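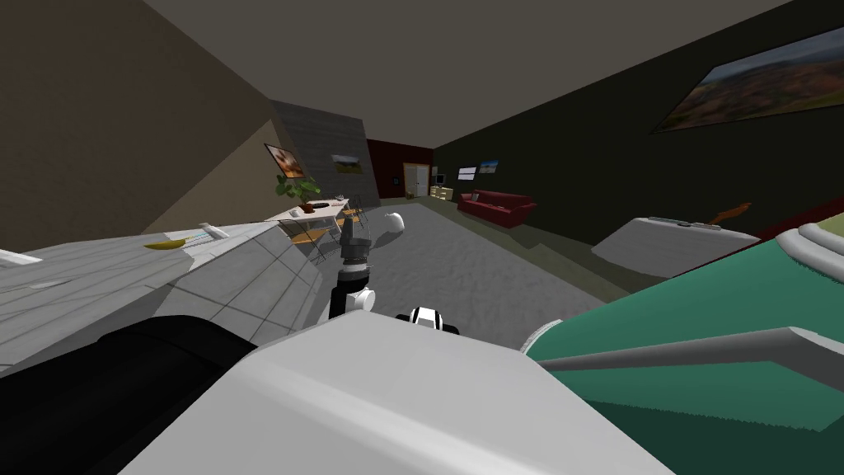 4 Oct 2018

I have been rewriting our house rules for simulated runs this week. The old list had grown to 319 lines and people had stopped reading it. The new one has 236, and I would still like to lose a few more.

Most of what went out was advice. "Try to keep the gripper in view" is advice. "Log the camera pose with every run" is a rule, and you can check it afterward. If I couldn't think of a way to check a line, I moved it to the notes at the back.

The rule people argue with most is the one on room layouts. At Metbridge we want every task tried in at least 6 layouts before anyone quotes a success rate. Same apartment is fine, but the furniture and the small items have to move. A cup that always sits on the same counter teaches you very little.

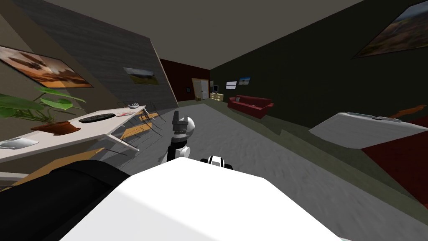

Next is naming. Every object gets one name, and that name is used in the task text, the log and the report. In August we had 2 reports on the same task that couldn't be compared. One said "table" for what the other called "counter" - it took me a whole afternoon to sort out.

Failed runs stay in. If a run was stopped by hand, write down when and why. Don't delete it and start over.

I haven't settled the part on speed limits yet. Simulated arms will happily move faster than a real one should, and I'd like the same cap in both. The draft goes to the Selten group next, and I'll post the list when their comments are in.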